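Break Room and Staff Kitchen Tips: Sharing the Counter With a Robot Arm

We started using an arm in the staff kitchen at Trarklow in September, and I've become a real fan! It heats the lunches for the early crew, so people coming off the packing line get to sit down first (a big deal when your break is short). A few habits have made life easier for everyone.

Keep the microwave in one spot. Wipe under it, then put it right back. Ours shares a counter cabinet near the fridge, and moving it even a little means somebody has to set up the reach all over again.
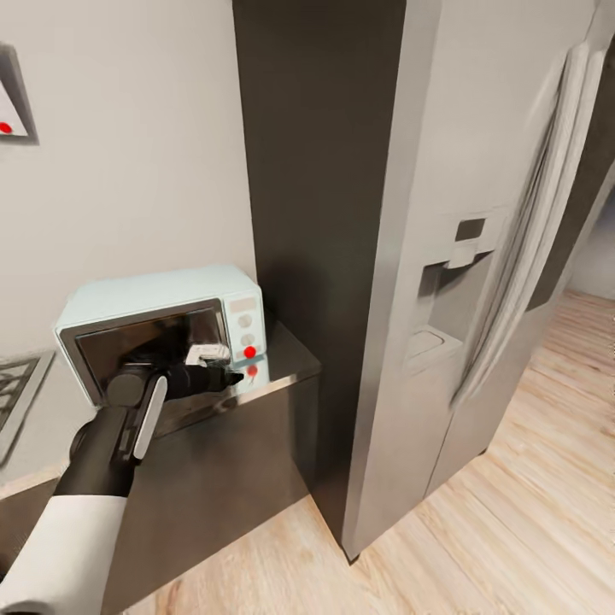
2 min read

Leave the side with the controls clear. Mugs, mail and salt shakers love to collect there, and the gripper needs that room just as much as your hand does.

Wipe the door glass on Tuesday, before the 7 a.m. crew comes in. Plain water and a soft cloth do nicely on ours. Stop the arm first, every time.

Label lids on top, in big letters. Venla Lahtinen used to spend her mornings warming trays for the whole shift, and now she plans the menu and trains new people on the arm. She likes it much better, and the soup has improved too!

Keep a paper sign-up sheet by the door for days when the arm is off.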